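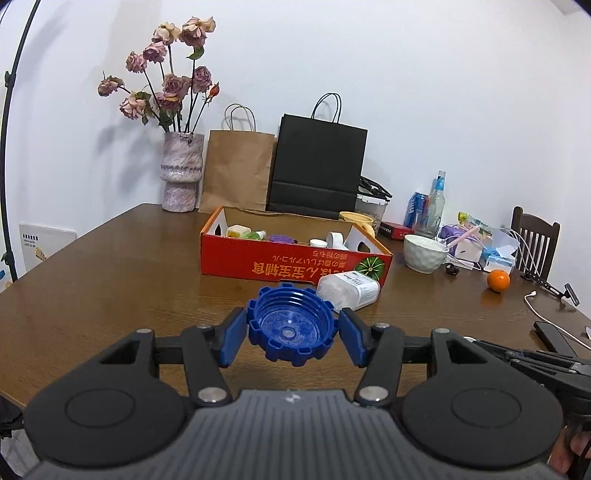 Pre-use check, Soltero hand-held gripper, rubber tips, against the Inley pair tested last September. Checked by Rajeshwari Kaimal, 22nd May. Grip was tried on small parts first, including the blue bottle cap held upside down between the blue pads, thread facing up.

Pivot screws tight: Yes. Check again after 108 cycles.

Finger pads seated: Yes. Left pad has a slight lift at the corner, watch it.

Linkage moves freely: Yes, a bit stiff near full open.

Fingers close level: No. Out by 2 mm on the Inley, fine on the Soltero.

Finger guard fitted: Not supplied. Keep hands clear of the linkage.

Spare pads in Naltmont store: 3. Order more.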